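Ticket: Dumeck Iver DAP – left channel drops out on hi-res files
Opened by: Rosalie Trummer
Status: open

First off, I love this player! It holds nearly 1,000 albums and the sound is gorgeous. But 15 minutes into any hi-res album the left channel fades away.

Tried so far:
– Other earphones (my Fultia pair): same
– Factory reset: same
– Balanced output: perfect, both sides!

Update, 9 pm: it also happens with the Iver as a USB DAC on the desktop PC. 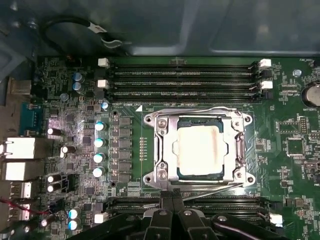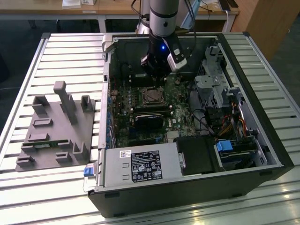
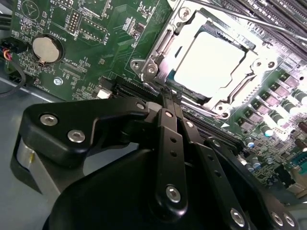

Going back to the December firmware next – I kept the file, luckily. If that fails I'll borrow a Chiriac cable and try the line out. Logs to follow tonight.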